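How to book a cheap rail and ferry trip without paying for extras

Fares on combined rail and ferry tickets move about a lot, and the cheapest seats are often sold under a different name from the one you would search for. The steps below use the Zurncombe to Virnar route, but they work for most crossings where a train company and a ferry company share a ticket.

Before you start

Have your travel dates, a rough idea of your luggage and a payment card to hand. Clear out any half-finished baskets on the booking site, as held seats can show up as sold while the hold lasts. A hold on the Ciobanu Ferries site runs for 30 minutes.

Step 1. Price the two halves separately

Search for the train on its own, then the ferry on its own, and write both prices down. Now search for the through ticket. When I priced a return for two in October, the separate tickets came to 399 pounds and the through ticket to 334 pounds. In the summer holidays it can go the other way, so do the sum each time.

Step 2. Try the smaller station

Flunutcombe is one stop down the line from Zurncombe and has its own set of advance fares. The same train calls at both. Put Flunutcombe in as your starting point and compare. If you do buy from there, you must board there, and the ticket barrier at Zurncombe will not let you through with it.

Step 3. Look at the sailing time

The 6 a.m. sailing is usually the cheapest, but only if you can reach the port for check-in. There is no train early enough on a Friday. Add the cost of a room or a taxi before you decide. The late evening boat is often a few pounds more and saves the bother.

Step 4. Pack to the foot passenger limit

Foot passengers get one large bag and one small one each. Anything over that is charged at the desk, where it costs more than it does online. Keep food and toiletries together near the top so you can get at them on board without unpacking everything.

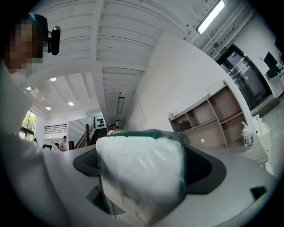 White plastic bag with a green edge.

Soft bags are easier than hard cases on this route. The luggage racks on the connecting train are narrow, and on the boat you leave large bags in a trolley that is loaded before you go up. Take out medicines, chargers and your passport first. You can't get back to the trolley until the ship has docked.

Step 5. Turn off the extras

The booking form adds three things unless you stop it: seat reservation in the lounge, text message updates and cancellation cover. Each has its own tick box, and the last one is on the payment page, under the card details. Check the total against the figure you wrote down in Step 1.

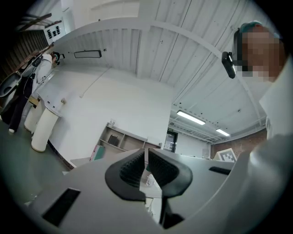 If the total is still higher, look at the currency. The site sometimes switches to the currency of the arrival port when you go back a page. Set it again from the menu at the top and reload.

Step 6. Use points last

Ciobanu points can be spent in blocks of 2,000, and a block takes the booking fee off a return. They can't be used on through tickets, so only bother if the separate tickets won in Step 1. Points are taken when you book and are not given back if you cancel.

Step 7. Save the ticket

Download the PDF and keep a copy on your phone. The signal at Virnar harbour is poor and the app needs a connection to open. Staff will also accept a paper copy.

Comments
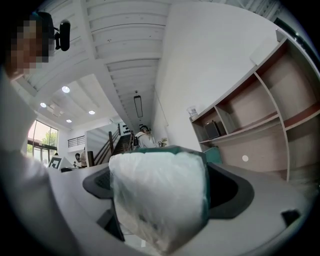
Deckchair wrote: Step 2 worked for us, but check the car park at Flunutcombe first. It fills up early and the overflow charges by the hour, so we lost most of what we'd saved on the fare. Does anyone know if the bus from town meets the first train?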